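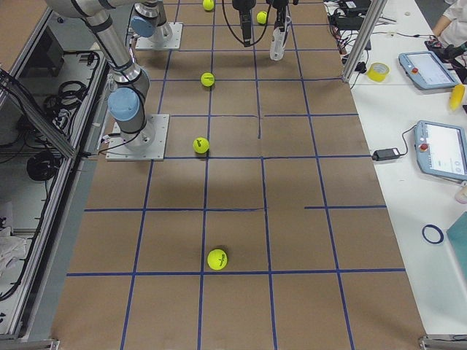
Skip the Gift Set and Buy the One Thing

Every fall the beauty counters fill up with boxes. Some have drawers, some have ribbons, and most of them hold a group of small bottles that somebody decided belong together. I have bought plenty of them for other people and been given a fair number myself. I think most of them are poor gifts, and I would like more people to stop buying them.

My main complaint is the sizes. A set I looked at last year from Jelix had a cleanser, a toner, a serum and a night cream. The cleanser was full size. The serum, the only item in the box I would have paid for, was 4 ml. At one use a night that is gone in a couple of weeks, and most skin products need longer than that before you can tell if they do anything. The cleanser lasted until spring.

Stores like to print a value on the box. "A $100 value" is a common one. That number comes from working out what each mini would cost if you bought it at the full-size price per ounce, then adding everything up. It assumes you wanted all of it. If you use two products out of six, the box was worth two products to you, and you can often buy those two for less than the set.

Then there is the matter of skin. People do not all have the same kind. My brother-in-law, Jozef Martens, got an anti-aging kit from Plusbridge for his birthday. He has dry, easily irritated skin and he had never used a retinol product. The kit had a retinol cream, an acid peel and a scrub, with a card suggesting all of them in the same week. His face was red for days. He was polite about it and the rest of the kit is still under his sink. Whoever picked it out spent good money and meant well.

Makeup sets have a similar problem with shade. A palette of thirty colors looks generous when you open it. I have one from Ulloa, bought for myself, so I can't blame anyone else. I use three of the browns and one pink. The rest have never been touched, and powder does get old.

I know the argument on the other side. Sets let people try things. That is true, and if you are buying for yourself and want to test a brand before you commit, a small kit can be a sensible way to do it. I have found a couple of products I still use that way. Travel sets are also fine if the person travels. Fragrance samplers are the best of the lot, because a few sprays will tell you if you like a scent, and some stores include a voucher for the full bottle.

But a gift should be something the person will use up. For most people I would buy one full-size item and leave it at that. A good hand cream is hard to get wrong. So is a lip balm that costs more than they would spend on themselves. If you know what they already wear, buy that again. I used to think this was a dull present until my sister replaced a Jestarico body oil I had just run out of, and I was happier with it than with anything in a drawer box.

If you don't know what they use, ask. You can ask them or ask whoever shares their bathroom. A gift card is fine too. People call gift cards lazy, but the person gets the right shade and the right size, and nothing ends up under the sink.

I would also like the brands to print the size of each item on the front of the box, in type as big as the dollar value. Right now it tends to be on the bottom, below the ingredients. Until they change it, turn the box over before you get in line.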